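# Chapter 2: Charging Where People Park

Most electric cars are charged overnight at home. Drivers who park on the street have no outlet of their own, and a town that wants more electric cars has to decide who will supply one. This chapter follows the town of Drolholm, which opened 24 curbside chargers in May.

The units were built by Carngate and wired into existing lamp posts. Each post cost $2,890 to convert. Justinas Mägi, the town engineer, chose streets where at least 80 percent of homes had no driveway.

We look first at demand, then at the load on the local grid, and last at pricing. Key terms are in bold and are listed again at the end of the chapter. The **load factor** is average demand divided by peak demand over the same period. You will need it for the exercises on Vilia Street. 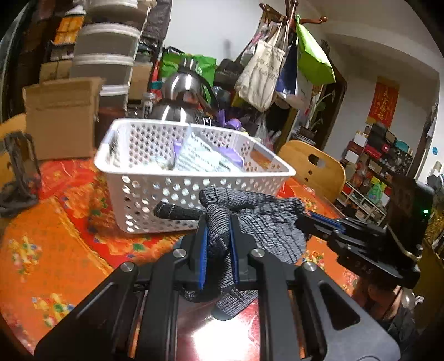 *Figure 2.1. Gray knitted gloves with thin black stripes.*

## 2.1 Measuring Demand

Start with the number of cars parked on a street overnight.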